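Sonley Field Sieve Set, reviewed after one season

I bought the Sonley set in April to replace a pair of homemade screens that had started to sag. I work on small excavations, mostly medieval town plots, with a few weeks each year on a harbor site where the soil is heavy and full of shell. The set costs $158 and comes with 2 round sieves, a folding stand and a canvas bag.

The coarse sieve is the better of the pair. The mesh is welded to the rim all the way around, so small finds don't get trapped in a seam. On the harbor site we put around 200 buckets through it, and the mesh was still flat at the end. It caught fish vertebrae, pieces of clay pipe and one bone pin that had been missed in the trench.

The fine sieve is slower, as you would expect, and it clogs quickly with clay. Rinsing from below helps. I would not use it on wet clay without a hose nearby.

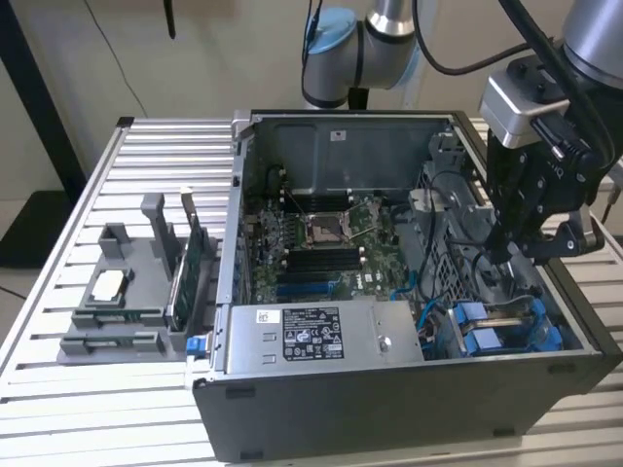
The stand is where Sonley saved money. It holds a full sieve well enough on level ground, but the legs have no locking pins, and on a spoil heap one of them will creep outward. The feet are small plastic caps and I lost one in the first week. Sorting is easier indoors anyway, at a table with a slatted top like the white one under the open computer case, where dry soil can drop through the gaps into a tray. I now use the stand only for the first pass.

The bag is fine. It has 8 brass eyelets along the top and a drawstring, and it drains if you put the sieves away damp. There is no pocket for tags or pencils.

I also borrowed the Drultenico version for a few days. It has a heavier rim and a much better stand, but the whole thing is awkward to carry if your site is any distance from the road. The Zavow screens are lighter than both, though the mesh is stapled and I had already torn one in an earlier season.

Spare mesh for the Sonley can be ordered separately. Mine took two weeks to arrive and fit without trimming. The instructions are one folded sheet, with the drawing for the stand printed too small to read outdoors.

Good sieves, weak stand. If Sonley sold the sieves and bag without it, I would buy a second set.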